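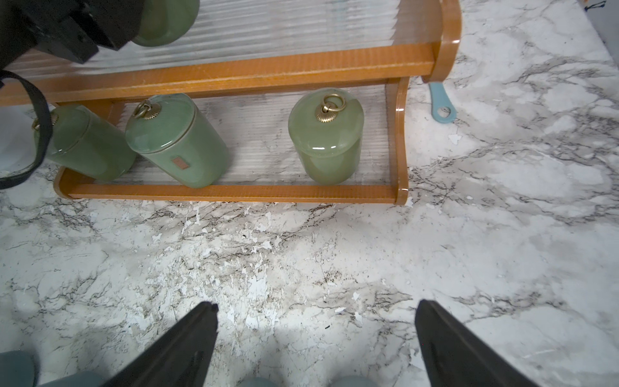

Tretley parcel: survey and access update

The boundary survey of the 175-acre Tretley parcel, north of Pramville, has been recorded with the county. Iron pins are set at all four corners. The east line moved 14 feet toward Chisholm Road, and the legal description in the listing packet has been revised to match. Buyers holding a packet dated before October should ask for the new one.

Road frontage is 400 feet, all on the gravel section. Access to the back 40 acres is by a recorded easement across the Nosum property. The easement covers vehicles and buried utilities but not overhead lines. It runs with the land and does not need to be renewed at sale.

Soil tests for a septic system were done at two sites. The site near the road passed for a standard drain field. The lower site will need a mound system. There is no well on the parcel.

Mineral rights are not included. The timber has not been appraised.

Written offers on the parcel are due by 12/04/2019. Send them to Ridwan Rondonuwu at the Pramville office, with proof of funds or a lender's letter attached.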